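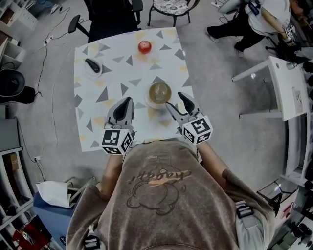 Prisov Linens Opens a Second Shop, and Yes, the Remnant Bin Is Coming Too

FOR IMMEDIATE RELEASE

I've been selling tablecloths under the Prisov name for nine years now, and I still get a little giddy typing this: we're opening a second shop! Doors open on a Sunday in April at 10 a.m., on the ground floor of the old Jametti building, right across from the bus stop.

If you've been to our first place, you know how tight it gets. Two people can look at the same shelf if they like each other. The new shop has room for a real cutting counter, plus a long wall where we can finally hang the big prints full length — something customers have been asking me for since we started.

We'll carry 43 patterns at opening. Geometrics are our best sellers by a mile (scattered triangles, mostly, in soft grays and yellows), but there are also stripes, a few florals, and a solid white for people who tell me they want something plain and then come back for the triangles anyway. Every pattern can be cut and hemmed for round, square or oblong tables. Bring your measurements, please. Measure the top, then decide how much drop you want on each side, and write both numbers down before you leave the house.

Hemming is done by our neighbors at Bozkurt Alterations, the same workroom that has handled our orders from the start. Most orders take about a week. Napkins are quicker, and if you order them along with a cloth we'll cut them from the same roll so the colors match.

Last year we sold 2911 tablecloths out of a room the size of a garage, so I think we've earned a bit more floor space. The original shop stays open with its regular hours, and gift cards work at both.

Opening day will have coffee and almond cookies from Ritetti Bakery until they run out, and the remnant bin will be half price all day. Come early for that one, the good pieces go fast!

For samples, store photos or a visit before opening, reporters can call or stop by the original shop any weekday afternoon and ask for the owner. That's me.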